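Coler G2 wrist gripper (refurb) - product page

Home > Grippers > Parallel, electric > Coler G2

Coler G2 parallel gripper, refurbished, with wrist camera
Stock no. 3285-R
Price $3,285 ex tax, ships from our Dankwa warehouse
Condition: refurb, tested, one known fault on units with old firmware. READ THE NOTICE BEFORE YOU ORDER

What you get
Gripper body, 2 finger blanks, wrist camera with bracket, 161 mm cable, flange adapter, screws. No controller. No power supply. Fits the Iltus arm straight out of the box, Ikis arm needs the other adapter (ask, we have a few).

SAFETY NOTICE, posted 10 December 2022
Applies to every G2 sold from this page with the old firmware. Label on the cable side, if it ends in A you have the old one. If it ends in B, skip this.

What goes wrong: the gripper closes on an open weave, a strand slips between the pads, the motor reads the drop in load as a lost part and closes again at full force. It does not stop at the force limit you set. We had it set to the lowest step and it still bit down hard. Cracked the rim on one basket and bent a finger blank. No one hurt. Could have been, a hand on that rim would have been in the way.

Boxes, bottles, tubs, anything solid: we have not seen it. 400 cycles on a plastic tub without a single re-close. Wicker, rattan, wire mesh, net bags, that's where it shows up. Anything with holes the pad edge can fall into.

Worst spot is the rim. People teach the grasp there becuase it is the obvious place to lift a basket, and a twisted rim is lumpy, so the pads sit on high points and then roll off into a groove. Second worst is the wall just under it.

Glossy dark strands make it harder again. The grasp check uses the wrist camera, and with a bright table behind a dark basket it gets the outline fine but loses the detail inside it. Up close there is not much else for it to go on.

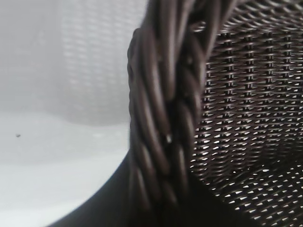

Kekeli Owusu wrote in to say the slip happens on pale baskets as well, same re-close, and that turning the grasp check off made no difference, so please don't let people think it is only a camera problem. Fair point. We tried it after that mail and got the same thing. The camera makes a bad grasp more likely, the re-close itself is in the motor firmware. Two faults, one on top of the other. Notice stands for all colors.

What to do right now
Stop using the gripper on woven or mesh items until it is updated.
Keep hands out while the arm is powered, including when it looks like it has finished. The second close can come late.
If it clamps, hit the e-stop, cut power to the arm, then use the release screw on the back of the body. Quarter turn counter-clockwise. Do NOT pull the item out.
Check the finger blanks for a bend. Lay them on something flat. If one rocks, bin it, we will send a new pair free.

Do not try to fix it by lowering the force in the arm software. The re-close ignores that number. We wasted most of September on this.

The fix
New firmware, label B. Drops the automatic re-close and faults out instead, so the arm stops and waits for you. You will see more stops on soft items, it's the price of it. Needs the service cable, or send the gripper back and we do it here. Postage on us both ways inside the US. Write to Phyllis Pearce at the returns desk with the stock number and a picture of the label. Please dont send the whole arm.

Wide pads
Also new, an optional wide pad set. Soft face, covers more of the weave so the edge has less chance to drop in. Helps. Does not replace the update. Sold out until the next batch, sign up on the pads page.

Specs
Drive: electric, parallel
Force steps: low, medium, high (see notice)
Camera: fixed focus, looks past the fingers, soft at very close range
Release: manual screw, rear
Mount: Iltus direct, Ikis with adapter

Warranty
Full refurb warranty still applies. Damage from the fault is covered, even if you were lifting baskets with it, even if the manual says solid items only (it does, on the last page, too small). Tell us what it broke and we will sort it.

Units going out now are all B. Returned A units come off the shelf until updated. If you bought yours second hand from someone else, write anyway, same deal.

Related: G2 finger blanks, pair / G2 service cable / Ikis flange adapter / Wide pad set (sold out)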